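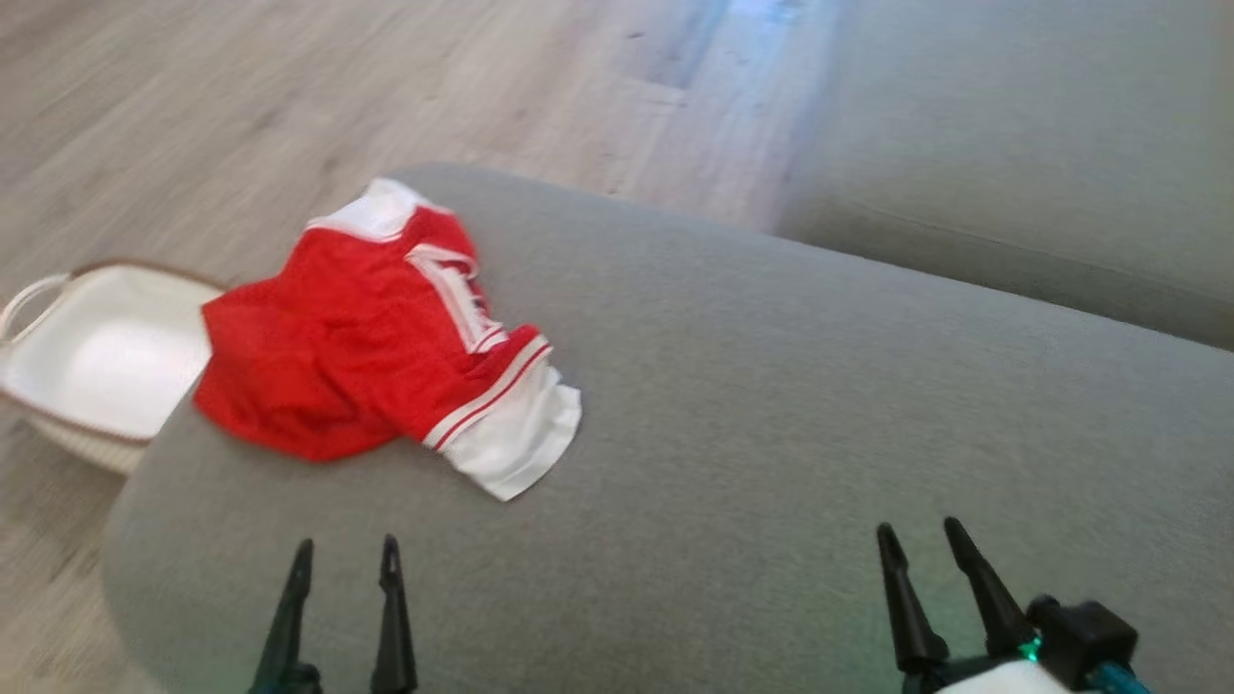

Memlow Textile Reuse Pilot
Progress report, second reporting period
Prepared for the Prurkden Fund by Petro Pasichnyk

1. Status

The pilot is on schedule for three of its four work packages. Work package 3 (fiber identification) is five weeks behind because of the delayed delivery of the handheld scanner. The end date of the grant is not affected. Spending is under budget, mainly in transport.

2. Collection

Collection points in Memlow now number 26, against a target of 20 for this period. Most are in schools, sports clubs and apartment building lobbies. The two points at the bus station were withdrawn after repeated contamination with household trash, and they are not included in the total.

Bins are emptied on a fixed route. In the first period the route was run whether or not the bins were full, and the van often returned less than half loaded. Site contacts now text a fill level by 9 a.m., and the driver skips any bin reported below one third. Distance driven per ton collected has fallen as a result. Two sites do not report reliably and are still visited on every run.

3. Sorting

Sorting takes place at the Irnodow depot. Items are separated into rewearable, repairable, recyclable and waste. The repairable category was added in June at the request of the repair workshop, which had been pulling items out of the recyclable stream by hand.

Polyester sportswear remains the most difficult fraction. Demand for secondhand team clothing is low outside the club that issued it, and printed names and numbers reduce it further. Mechanical recyclers will take polyester knits only when trims, zippers and heat-applied prints have been removed. Removal takes between four and nine minutes per garment with the present tools, which is too slow to be viable at volume. A heated scraper is being tested for the prints. Results so far are mixed: older prints lift cleanly, while newer thin-film prints tear and leave adhesive behind.

4. Fiber identification

The scanner was received and calibrated late in the period. A test batch of 223 garments was scanned and compared with the care labels. Disagreements were mostly in blends containing elastane, where the scanner reports the main fiber correctly but misses low percentages. Dark cotton also gave weak readings. Urho Nieminen has written a short procedure calling for a second reading on the reverse side of the fabric, and this will be used from now on. Garments with missing labels will be scanned as a separate batch in the next period.

5. Partner exchange

One staff member visited the sorting cooperative in Cáceres. The main finding concerned table height and lighting. Adjustable tables have been priced and can be covered by the transport underspend, subject to the Fund's approval (see section 7).

6. Risks

The depot lease expires before the end of the grant. The landlord has offered an extension at a higher rent, and terms are under discussion. Resale prices for mixed recyclable bales have continued to fall. The income forecast in the original application should be treated as too high.

7. Decisions requested

Approval to move the transport underspend to depot equipment.
Approval to report work package 3 five weeks later than planned.

A revised budget table and the scanner procedure are attached as separate files.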